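搬到新的小组以后，我负责写我们自己的操作守则。组里用的仿真厨房叫 Clelta，机械臂先在里面练，然后才去 Skokavis 的实验间用真的柜台。我的中文是后来学的，句子有时候不太自然，请大家多包涵。

开始我以为仿真里不需要规则，因为撞坏了东西也没有损失，按一下重置就可以了。八月我看了前面同事留下的记录，改变了想法。有人把手臂速度上限关掉，训练得很快，可是这个设置没有写在任何地方。后来换到真机的时候，参数文件被直接复制过去。还好检查的人看见了。

所以守则的第一条是：仿真和真机使用同一份限速表，要改必须写下原因。台面附近，末端速度我们定为最高只能到上限的百分之40。这个数字是我们组自己选的，别的地方不一定合适。
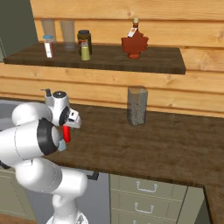
仿真厨房里的白色机械臂，台面右边立着一只高玻璃杯。

第二条关于易碎的物品。玻璃杯这样的东西，周围要设一个保护区，手臂经过保护区的时候先减速，再改变方向。我和 Atinga 的朋友讨论过保护区的大小，他们喜欢固定的半径，我比较喜欢跟着速度变化的半径。最后守则里两种都允许，但是一个任务里面只能用一种。

第三条关于放行。一个动作在仿真里的成功率没有达到百分之95，就不可以申请真机时间。失败的记录也要保存六个月，不能只留好看的。这一条反对的人最多，他们说硬盘不够。我后来把保存的内容改成关节数据和碰撞记录，画面只保存失败前的三秒，意见就少了。

还有一件小事我没有想清楚：墙上架子的高度，仿真和真的实验间应该允许差多少？Clamberg 的旧文档里写得很模糊，只说“尽量一致”。我觉得“尽量”这个词不应该放在守则里，可是现在我也没有更好的写法。如果你们的小组有具体的规定，请在下面留言告诉我。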